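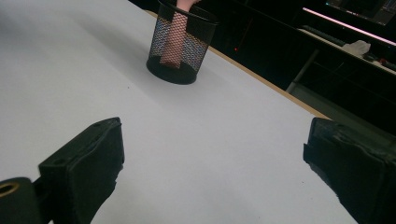 Mirela Damasceno 在我上一篇底下留言,说机器人公司的开放日她去过一回就够了,全程站在黄线外面看机械臂搬箱子,搬完鼓掌,鼓完掌领个帆布袋回家,问我这次去 Plorberg 能不能写点不一样的,最好写写人在里面到底干什么活。

行,Mirela,这篇就冲着你这句话写。帆布袋也有,我领了,灰的,装两本书就往下坠,质量一般。但黄线是真没有!Plorberg 的开放日基本是把人直接放进干活的地方,你想看哪张桌子就站到哪张桌子旁边去,想上手就排队上手。我早上到的,本来打算午饭前走,结果待到下午四点多,手腕酸了两天。

先说怎么去。Plorberg 在 Danness 园区最里头,导航会把你带到园区的货运门,货运门不让行人进,得沿着围墙再走一大圈到南门。我走到南门的时候已经出了一身汗,门口登记的小姑娘特别客气,给我贴了个胸贴,又递过来一张纸,让我在上面签字同意被录到声音和手。我问脸呢,她说脸不录,但是你要是自己把脸凑到镜头跟前去,那就没办法了。后来还真有个小朋友这么干,带队的只好笑着把那一条删掉。

他们分批进,我那批的带队叫 Đức Vương,普通话说得很溜,语速也快,一边倒着走一边讲,居然一次都没撞到东西。一楼是大家都想看的机械臂,两台,一台在叠毛巾,一台在把杯子往架子上摆。叠毛巾那台比我想的慢得多,捏起一个角,停一下,再捏另一个角,再停一下,旁边一个大叔看得着急,手都伸出去了,差点就要替它叠。摆杯子那台顺畅一些,中间有一次把杯子放歪了,自己又夹回来重放,围观的人“哦——”了一声,算是全场最热烈的反应。

不过我真正想写的是二楼。

二楼那个项目叫 Paruslow,门上就贴了一张打印纸写着名字。里面是六个工位,每个工位一张桌子,人坐着或者站着,手里拿一个夹爪。对,拿在手里,后面没有机械臂。夹爪上带着相机,人捏着它去夹东西、挪东西、放东西,相机把整个过程从夹爪的角度录下来,以后拿去教机械臂。Đức Vương 说楼下那两台会的东西,都是从楼上这些手里学来的。我听完回想了一下楼下那个叠毛巾的停顿,心想会不会是楼上哪位叠毛巾的时候也爱停一下……我把这个问题问出来了,他说真有这回事,有一阵子机器老是在放下东西之前抖一抖,查回去,是有个同事放东西之前习惯抖一抖。

屋子里的灯光我得抱怨一下,桌面那一块挺亮,桌子后头就黑乎乎的,我刚进去差点被一根电源线绊倒。Đức Vương 说灯光是故意每段时间换一换的,亮的暗的都要录,家里和办公室本来也不会一直灯火通明。道理我懂,线能不能贴一贴?

我被分到的那张桌子,台面是白的,上面就立着一个黑色金属网的笔筒,里面插着一根粉色圆柱形的东西,高出筒口一截。别的什么都没有。我当时还有点失望,隔壁工位可是一整套茶具呢!教我的人叫 Nhi Lò,她看我往隔壁瞟,就说你先把这个做好,茶具那个昨天碎过一只杯子。

好吧,笔筒就笔筒。

任务讲起来一句话:从起点出发,夹住目标,拿起来,放到她指的位置,松开,退回来。第一遍我把夹爪举得老高,从正上方往下扎,Nhi Lò 让我停,说你这样相机里只看得到筒口,看不到两根手指夹在哪儿。她让我把夹爪放低,贴着桌面上方平着往前送,让目标正对着两根黑色手指中间的那道空当,快到了再合。我照做,结果手指碰到笔筒,整个筒被我往前推了一截。第二遍又推了一截。那个筒离桌沿本来就不远,Nhi Lò 一只手已经伸到桌子外边去等着接了,动作非常熟练,看得出接过不少东西。

后来我总算找到感觉了。诀窍是眼睛别盯着目标,盯着夹爪左边那根手指的内侧,让它先靠到东西旁边,右边那根自己会跟上来。这是我自己琢磨的,Nhi Lò 说每个人的办法都不一样,她自己是靠听,夹爪合到底的时候声音会闷一点。我听了半天没听出区别,大概需要练。

还有速度。人手拿东西快惯了,一不留神就“唰”地过去了,录下来糊成一片。她给我定的节奏是心里慢慢数,伸过去数到三,夹住停一拍,拿起来再数到三。我数得太认真,嘴里念出声来了,这一条又作废,她说声音也录进去了。我说声音录进去机器也听不懂呀,她说以后剪片子的同事听得懂,会笑。

上手环节一个人做十来分钟,我后面没什么人排队,厚着脸皮一直做到她们换班。中间我问正式的同事一天录多少,Nhi Lò 指了指墙上的白板,每个人名字后面写着当天的目标,都是 100 条。我当时觉得 100 条也不算多嘛,拿起来放下,一条才多长时间。做到后面我就不这么想了。夹爪单拿不沉,难受的是一直悬着,不能搁桌上,手肘又没地方靠,右肩膀先酸,然后是虎口,然后你开始恨那个笔筒。她们每做一阵就得换手或者换人,桌子底下还放着弹力带,休息的时候拉一拉。

白板另外一边写着 Paruslow 这个任务的总数,当天早上擦了重写的,1,464,目标是 2,000。我问开放日大家录的算不算进去,旁边工位的 Amirul Hidayat 抢着回答说不算,访客的单独放一个文件夹。我说那个文件夹拿来干什么用,他想了想,说拿来看看一个没练过的人会怎么做错。好嘛,我在那个文件夹里一定是主力。

Amirul 那边就是茶具工位,我趁 Nhi Lò 去接水的时候溜过去看了一会儿。他做得特别稳,茶杯放到碟子上几乎没有声音,我夸他,他说刚来的时候也是一路磕过来的,磕坏的那几只还摆在窗台上,我去看了,真的摆着,豁口都朝外。他告诉我最难的其实是没有把手的那种小杯子,壁又滑又往外撇,夹爪一合它就往上窜。他们试过给手指换不同的包皮,有的抓得牢但是磨得快,几天就起毛边,有的耐磨但是打滑。我问现在用的哪种,他说看谁领的,库房里有什么用什么。

同去的人里有个做玩具的大姐,问的问题比我专业多了。她问为什么不直接用遥控的机械臂来录,还省得人悬着胳膊。Amirul 说一楼原来就是那么录的,一个人坐在那里推手柄,推半天才能把一件东西放好,人烦得不行;用手拿着夹爪,想去哪儿就去哪儿,去食堂录也行,去别人家厨房录也行。大姐又问,那手能扭到的角度,机械臂扭不到怎么办。Amirul 很老实,说有这个问题,有些条录得很漂亮,拿到楼下机械臂够不着,只好不要。所以培训的时候会叮嘱大家别把手腕拧得太花。大姐点点头,在本子上记了一大段,我偷看了一眼,没看懂。

我自己最好奇的是桌子为什么那么空。Nhi Lò 回来以后我问她,她说我那张是新人桌,从一样东西开始,做顺了再往上加,旁边那几张已经乱得像谁家的餐桌了。她还说笔筒这个东西挺讨厌的,网格的,能透过去看见后面,光线一变,网眼里的颜色跟着变,人看着没什么,机器很容易糊涂。所以同一个笔筒他们要换着位置、换着灯录好多遍。我听完对那个笔筒的恨意少了一点。

午饭是园区里的 Catacutan 解决的,一家小馆子,Plorberg 给访客发了饭票,但饭票只能买套餐,套餐是咖喱饭或者汤面。我点了汤面,拿筷子的时候手是抖的,夹一根面掉一根,对面的 Đức Vương 看着我直乐,说每批访客吃饭都这样,他们内部管这叫“夹爪后遗症”。汤头不错,偏咸,面有点坨,辣椒油一定要加。咖喱饭我看大姐吃了,量很大。

下午一般人就散了,我又跟着下一批混进去听了一遍一楼。同样的话 Đức Vương 讲第二遍,连笑话的位置都一样,不过叠毛巾那台下午明显叠得比上午好,有一条叠得边对边角对角。我激动地问是不是中午更新过了,他过去看了一眼,说没有,下午换了一批毛巾,这批厚一点。

还有个答疑的环节,大家坐在二楼走廊的小凳子上随便问。有人问这份工作招不招人,Nhi Lò 说招的,不要求会编程,要求坐得住、手稳,做一样东西做到第几十遍还愿意认真放。我旁边一个男生当场就问怎么投简历。也有人问以后机器都学会了,录数据的人怎么办,这个问题一出来走廊里安静了一下。Nhi Lò 说她也想过,眼下她能看到的是东西越加越多,笔筒完了有茶具,茶具完了说是要录拉链,拉链她自己试过一次,试得想哭。再往后她也说不准。我挺喜欢她这么答的,没有拿一套漂亮话来糊弄我们。

几件实用的事,给想去的朋友:

穿短袖或者袖口收紧的衣服,我那天穿了件宽袖子的,袖口老往镜头前面飘,最后是用 Nhi Lò 借我的橡皮筋扎起来的,样子很傻。戒指和手表进门要摘,有小盒子可以放,走的时候记得拿,我就差点忘了,走到南门又跑回去。二楼没有饮水机,水在一楼楼梯口。上手环节要在登记的时候就说,进去了再说得等别人做完。小孩可以去,但是夹爪对小手来说有点大,那个把脸凑到镜头前的小朋友两只手一起握才合得上,合上了高兴得不得了,倒是全场放东西放得最慢最小心的一个。

拍照的话,工位上的屏幕别拍,别的他们没拦我。

哦,Mirela 问的“人在里面到底干什么”,我写到这里觉得还是没写全。有个细节补一下:快走的时候我又去二楼转了一圈,访客都下去了,屋里很安静,Amirul 还在做他那套杯子,拿起来,停一拍,放下,退回去,再来。他放完一条会拿左手把杯子挪个地方,挪一点点,再开始下一条。我站在门口看了好一会儿他才发现我,问我是不是落东西了。我说没有,就看看。他说那你帮我把门带上吧,走廊的光进来了。

我就把门带上了。帆布袋现在用来装洋葱。

下一次开放日说是十一月,登记页面还没出来,出来了我在评论区贴。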